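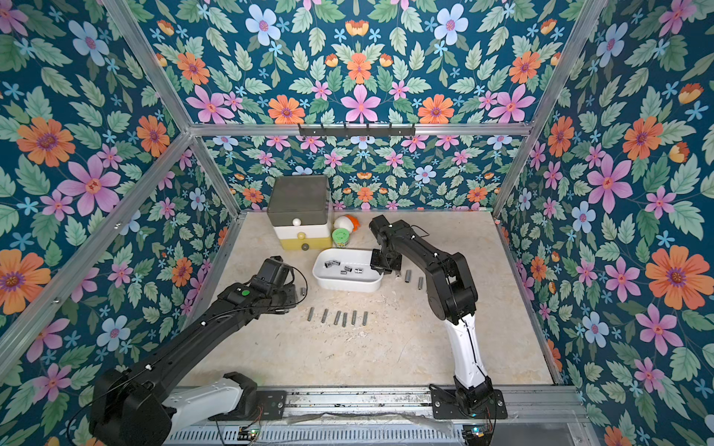
What does Marinho do?
We teach evening and weekend sewing classes for adults, and sell the fabric and patterns to go with them.

About us

Started in Flundcombe with one rented room above a shoe repair shop. Two sewing machines. One of them jammed a lot. Now we run 40 classes a year, beginners mostly, some tailoring, curtains in the fall when everybody suddenly wants curtains.

Small groups. Bring your own machine or use ours, no extra charge. Fabric not included in the class fee, sorry, we tried that and the prices got silly. Thread is on us.

Where to find us

1442 Plareva Street, side door, up the stairs. The front door belongs to the dentist. Parking behind the building after 5, free on weekends. Elevator is round the back, ring and we'll come get you.

The shop

Cottons, linens, some wool in winter. Remnants by the pound in the bins near the register. Our own patterns come out under the Julov name, sizes 2 and up, printed on proper paper that you can trace more then once. Most popular is still the wrap skirt. New apron pattern coming in August, hopefully.

Closed Sundays unless theres a class on. Phone goes to voicemail while we're teaching, leave a message and say which class your asking about. Gift cards at the register, any amount.

Page updated February 9, 2026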